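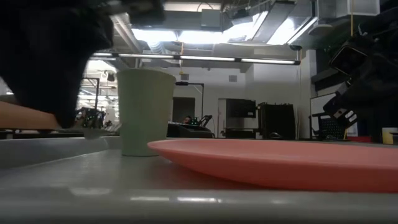

Igor Vaněk wants it known that he has washed up after every Brotuvthorpe lunch since October and that he'll be glad never to see another dinner plate. Paper all the way, he writes, and anyone who disagrees can have his rubber gloves.

I've some sympathy with the gloves. I'm less sure about the paper.

The question came up again because the summer lunch is on its way and the tableware has to be settled before anyone can think about food. Last year we had a bit of everything: the plastic plates from the cupboard, paper cups from a sleeve someone had over from a christening, and six china mugs for those who won't drink tea out of anything else. It looked like a jumble sale and it worked fine. This year there is a feeling that we should Have A Policy.

The first proposal is a range called Zirska. The leaflet calls it "conscious tableware", which made me put it down for a day before I could go on reading. The cups are paper and come in soft greens and greys, and the leaflet says they are compostable. Turn over and you find, in much smaller type, that this means at an industrial site. Our compost heap is a pallet box behind the shed with a lot of grass in it. I put one of the sample cups in there in spring and I can report that it's still a cup. It has gone a bit brown.

They come cheapest in boxes of 1000. We sat down 238 people across all of last year's lunches put together, so we'd be storing paper cups until the children now in the pushchairs are helping to lay the tables. Paper cups don't keep well in our cupboard, either. The bottom few in any sleeve pick up the smell of the floor polish and nobody will own up to having got one.

The second proposal, from Amrit Hawthorne, is that we buy proper hard plastic plates and be done with it. Amrit favours Perron, the large size with a raised rim, and I'll admit the rim is a good thing. Anyone who has carried beetroot across a room on a flat paper plate knows why. A wide plate that stays flat on the table when you cut into a potato is worth having, and I don't mind a loud colour. You can at least find it again when it's been left on a windowsill.

But "dishwasher safe, will not stain" is a claim I'd like to see tested with Igor's goulash. The old plates weren't supposed to stain either, and they have been faintly orange for years. And big plates don't fit the racks in our machine unless you leave every other slot empty, so twelve plates make a full load. Work out for yourself how long that takes on a busy Sunday. Somebody ends up doing the rest by hand, and we're back to the gloves.

Then there's Flivness, who sent a brochure about a hire service. Crates arrive clean, crates go back dirty, no washing up at all. It sounds marvellous. It also sounded marvellous with the tablecloths, and we paid for two that had "excess wax". I asked what happens to a plate with a scratch on it and was told it would be "assessed". I haven't asked anything further.

My own view, for what it's worth, is that a mixture is no disgrace. A paper cup standing next to a big bright plastic plate does the job of lunch perfectly well. Cups go missing, get left under chairs and come back with things floating in them, so I can see the case for paper there. Plates stay put and have more to carry, so let them be washed. If we buy the cups in small sleeves from the cash and carry and leave the word "conscious" out of it, I doubt the planet will notice the difference between ours and Zirska's. I might be wrong about that. I'd like to see a figure from somebody who isn't selling cups.

What I would ask is that we don't replace everything at once. Try a few of the wide plates at the next lunch, put something red on them, wash them in our own machine, and then look at them in daylight.

Igor has been shown this piece before printing and has added that daylight won't help, and that the plug in the left-hand sink still leaks. If anyone has a spare plug of the larger size, please leave it on the draining board with a note.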